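Trilloseo to switch product leaflets to recycled stock

Printing firm Trilloseo will move its product leaflets to recycled coated paper starting in April, the company said. The change covers orders of 1000 copies or more placed through its Ivumov plant. 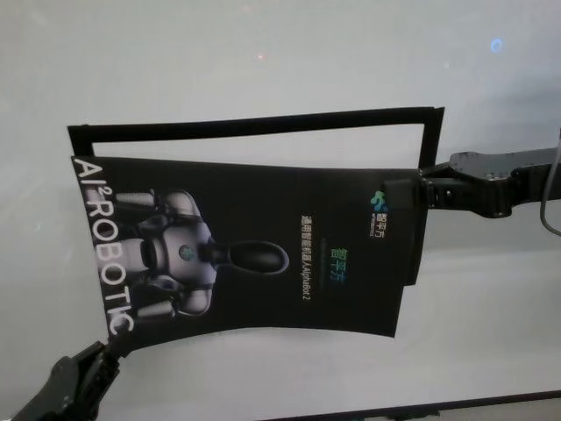
A black glossy brochure.

The new stock, sold under the name Stela, is made by the Vasić mill and comes in four weights. Dark solid colors have been the main problem with recycled sheets — heavy ink coverage tends to crack along the fold. Trilloseo said Stela passed its fold test after the coating was reformulated and the drying time extended to nine hours.

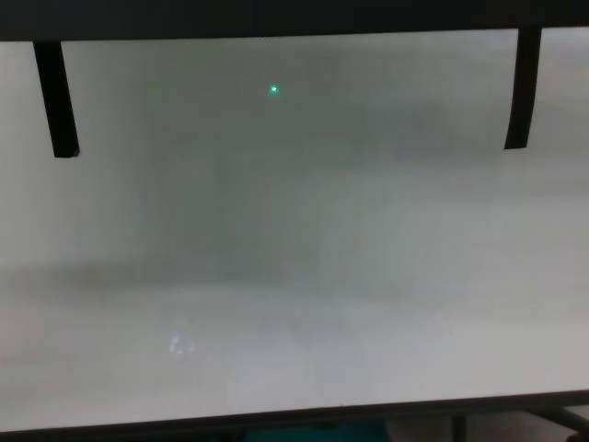
A pale gray surface with a matte finish.

Prices for runs under 4000 copies will rise slightly to cover the longer drying time. Larger runs will stay at the current rate. Customers with open orders can keep the old stock or switch without a fee, provided the files have not gone to plate. Uncoated leaflets are not affected.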